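## 4. Descaling the Jallex bean-to-cup machine

Revised 1/13/21. Replaces the October sheet issued with machines from the Vinbridge depot.

Descale when the amber drop symbol stays lit after start-up, or after 864 cups, whichever comes first. In hard water areas set the hardness level to 3 before the first descale (see section 2). The cup counter resets only at the end of a full cycle.

**Caution:** Use Gornov liquid descaler only. Vinegar attacks the boiler seals and leaves a taste in the drink.

### 4.1 Preparation

1. Switch the machine on and let it reach brewing heat.
2. Empty the drip tray and the grounds drawer. Refit both.
3. Lift out the water tank and remove the filter cartridge. Store the cartridge upright in a glass of clean water.
4. Pour one bottle of descaler into the tank and fill with cold water to the lower mark.
5. Place a bowl holding at least two litres under the coffee spout and the steam pipe.
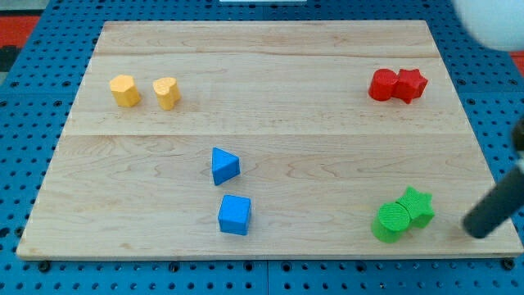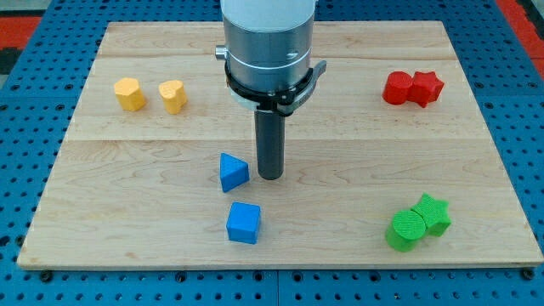 ### 4.2 Running the cycle

6. Hold the rinse button for 8 seconds. The drop symbol flashes.
7. Turn the steam dial to the open position when the display shows "S". Hot liquid leaves the pipe in short bursts.
8. Close the dial when the display shows "C". The machine pauses to let the descaler work in the boiler. Do not switch off during the pause.
9. When the display shows "R", empty the bowl, wash out the tank and fill it with fresh water to the upper mark.
10. Press the rinse button once. The rinse lasts nearly 6 minutes.
11. Refit the filter cartridge and discard the first two cups of coffee.

**Caution:** The spout and steam pipe stay hot after the rinse. Keep hands clear.

**Note:** If power is lost part way through, the machine restarts at step 9. Do not add more descaler.

### 4.3 If the symbol stays lit

Check that the tank is fully seated, then repeat the rinse from step 9. If the symbol is still lit, the flow meter may be blocked. Do not open the rear panel. Contact Ezequiel Segura at the Villalobos service desk and quote the number on the plate inside the bean hopper lid.

Machines on a rental plan are descaled at the yearly visit. Hirers should still carry out the cycle between visits when the symbol lights.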